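Tramberg twin-arm turntable cell
Set-up and routine care

The Tramberg cell feeds small parts from a rotating tray to two arms working over one table. It is supplied with both arms, both grippers, the turntable and its control box.

Positioning the turntable
Set the tray within reach of both arms, with the control box facing the operator side and the knob clear on the right. Leave 60 mm between the tray rim and any bin. Lower each gripper slowly over the rim at the first test — the fingers should clear it without touching.

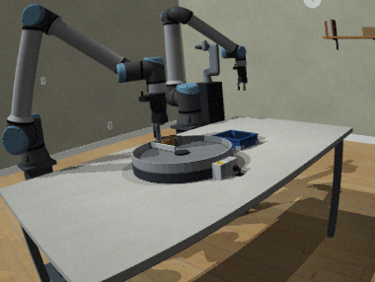

Checking the bar
The straight bar lies across the tray surface. Wipe beneath it every 40 hours of running and remove any chips or dust. Run a few mixed parts at low speed before going back to normal work.
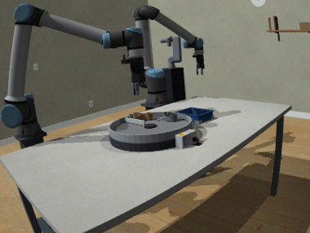
Can I change the gripper fingers without setting up the arm again?
Replacement fingers of the same length need only a height check. Longer or shorter ones need the full set-up from the Tramberg handbook.

Service
Grease the turntable bearing every 800 hours. Spare bars, knobs and finger sets are held at Morkau and sent out on Thursday. Repairs to the control box are carried out at Tretimbridge — please send the box without the tray.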